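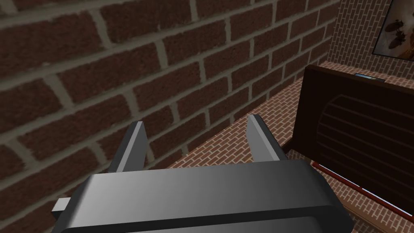

Dretanport court panel puts new questions to the ministry

The Dretanport Bar Council has asked the Ministry of Justice to explain how temporary judges will be chosen under the rules that took effect in January 2023. The request went out in a four-page letter signed by the council's president, Renato Gaete.

The rules let the ministry name temporary judges to district courts when a seat has been vacant for more than 20 days. Before the change, the chief judge of the district made the choice from a list kept by the court registry. The council says the list still exists but the new text does not mention it.

Gaete wrote that members had no objection to filling seats faster. Their concern is with renewals. A temporary judge serves for 10 months and can be renewed by the minister without a hearing or published grounds. In the council's view, a judge waiting on a renewal should not be hearing cases in which the ministry is a party.

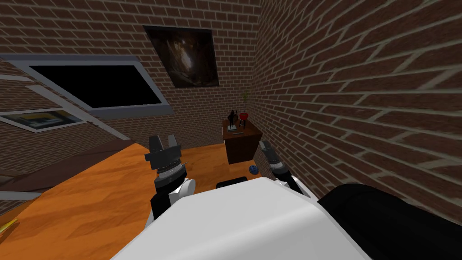

The ministry's legal secretary, Amancay Olivares, replied in a short statement. She said the rules were drafted to deal with a backlog of 351 civil cases in the Sasier district, some of them waiting for a first date, and that renewals would be decided "on workload alone." She did not say whether the reasons would be made public.

The council also raised the case of Mujić v. District of Sasier, a land dispute that was moved from one temporary judge to another halfway through the evidence. Lawyers for both sides have asked for the transfer order. The registry has told them it is being prepared.

A petition asking for the old list to be brought back has passed 3000 signatures. Under the assembly's standing orders it now goes to the legal affairs panel, which can call the ministry to answer but cannot change the rules itself. A debate in the full assembly is not expected before April.

Members who have appeared before a temporary judge in the past year are asked to send the case number and the dates of any transfer to the council office. Client names should be left out. 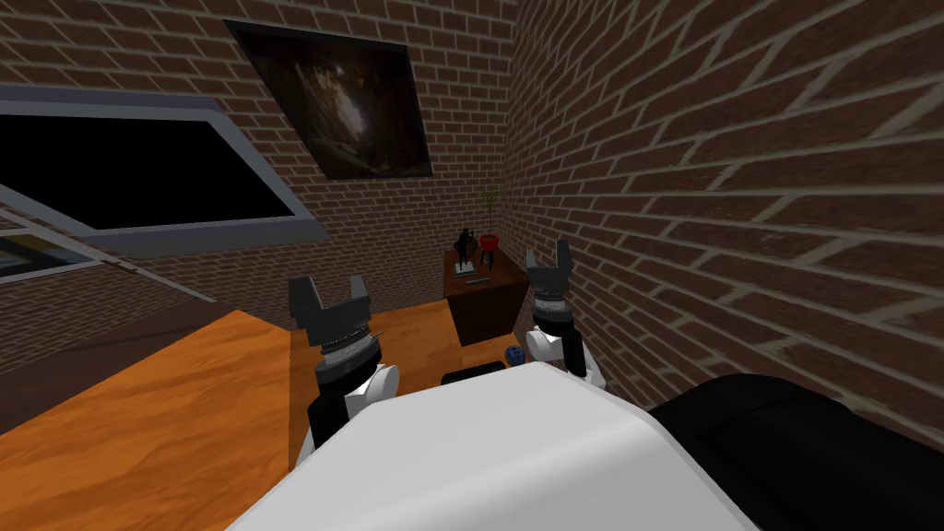

Filing hours at Wonside

The Wonside registry counter now closes at 3 p.m. for paper filings. Electronic filings are accepted until midnight as before. Urgent applications go to the duty clerk, who can be reached through the main switchboard.

Home | News | Courts | Members | Contact

Recent items
Legal aid rates: what changed
Sasier courthouse entrance moved to the north side
Notes from the annual meeting
Updated forms for small claims

You are receiving this newsletter as a member or subscriber. To stop receiving it, use the unsubscribe link in your email.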